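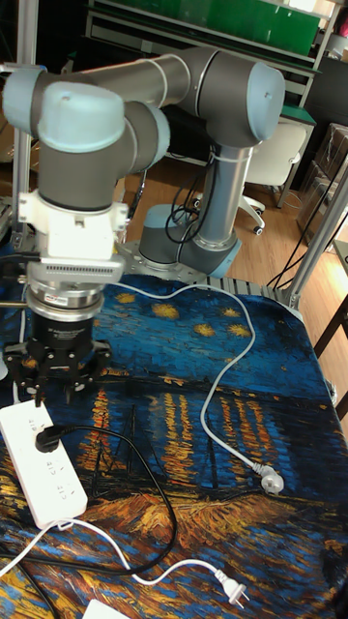
Power strip on the painted cloth, black plug in.

To: Ukirwood hall users list
Date: Sunday, April 14, 2024
Subject: Re: Re: power strips + the good tablecloth

Quick one, dinner's on. Replying to all because three of you asked off list.

> On the stall tables for the swap day: can we please settle what
> cords we're bringing? In November we had one strip between
> four tables and someone's lamp in the last socket all morning.
> Also is it OK to run a strip on top of a cloth or does it need to
> be on bare table? And whose cloth is the starry one, can we
> use it again, it looked great under the lights.

Right. In order, more or less.

Strip on the cloth is fine for small stuff. Lamps, phone chargers, the label printer. Not fine for the urn, not fine for the sandwich press, those go straight in the wall. Don't care how short the cord is, move the table.

Lay the strip on an angle, not square to the edge. Sounds fussy. The plug tops on the chunky adapters stick out sideways and if the strip's parallel to the edge they hang over and get bumped by every kid who goes past. On the diagonal you get a bit of room either side and can still reach the end socket.

One strip per table this time. I have two, the Zerkeck one (white, long lead) and an older one which I'm not bringing because the switch is iffy. Drustgate hardware has them on the end of the aisle near the paint, so if you're in there anyway grab one and keep the docket, we can put it through kitty. Nothing without overload protection please.

Never plug a strip into a strip. We did this in November. Me included.

The cloth is mine, came from the Sani remnant table at the op shop, over 300 cm long so it does a full trestle with a drop at the front. Yes you can use it again. Conditions: no hot glue, no candles, no sticky tape. Pins ok along the hem only. It creases if you so much as look at it so roll it on the tube, don't fold. Cold wash, hang it, no dryer. If somebody drops curry on it tell me the same day not a week later.

If you put a white strip on it, it shows, obviously. Someone suggested running it underneath. Please don't, cloth over a live strip is exactly what we got told off for, and you get a lump that tips the cups. Leave it on top where people can see it.

Cords: white or black, don't mind, but leave slack and let it lie in a loop on the table so it isn't pulled tight to the plug. Anything that goes over the side gets taped to the leg and then taped flat across the floor. Gaffer, 500 mm lengths or thereabouts, I'll precut a stack. Put your name on BOTH ends of the lead. We had a spare white one left at pack-up last time and it's been in my car ever since, come and get it.
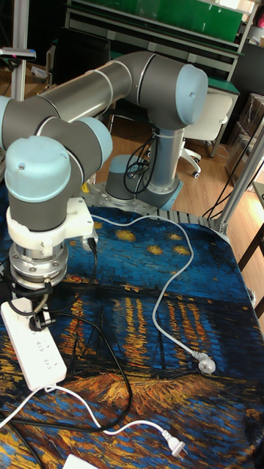
WHAT TO BRING

- your own strip, tested and tagged if it's more than a couple of years old. Tag day is at the Ukirwood shed, see the notice board for the time
- one extension lead per table, max. Roll it right out before you load it up, coiled leads get hot
- any plug you're not using comes OUT and off the table before doors open. Not lying there with the pins up
- lamp with a cool bulb
- a cloth if you have one, plain or patterened, long enough to hide the boxes underneath
- box for under the table with a lid

Tables are numbered, 29 and up are along the back wall and they get the wall sockets, so food people please take those. If you're on 37 you're next to the door, bring something heavy for the cloth, it blows up.

Doors key is in the usual spot. Setup from 7, I'll be there with the tape and the cloth. Can someone else do the urn, I did it last time adn I still have the scar.

Will answer the parking question tomorow.

Recent on this list
Trestle legs, the ones that pinch
Tag day at the shed
Lost: green esky lid
Swap day table list, second go
Parking on the oval side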